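Search the manual
Last updated: February
By the Tollis bench team, February

Clearing fault 889 (gripper won't close)

I've met this one more often than I'd like! The left arm reaches in, the fingers stay open and the Bozsik panel shows 889.

1. Press stop and keep your hands off the table.
2. Wait 8 seconds, then switch off the left arm.
3. Check the cable loop by the wrist for snags.

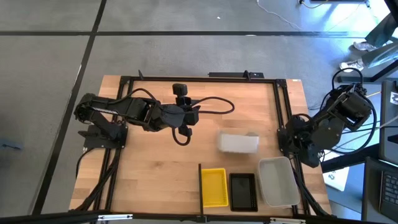

A reader wrote in to say that step 3 cleared nothing until the plug at the arm base was pushed home as well. Fair point, so:

4. Reseat the base plug, switch on and run the grip test 3 times at low speed.

CAUTION: never free a stuck finger with the power on.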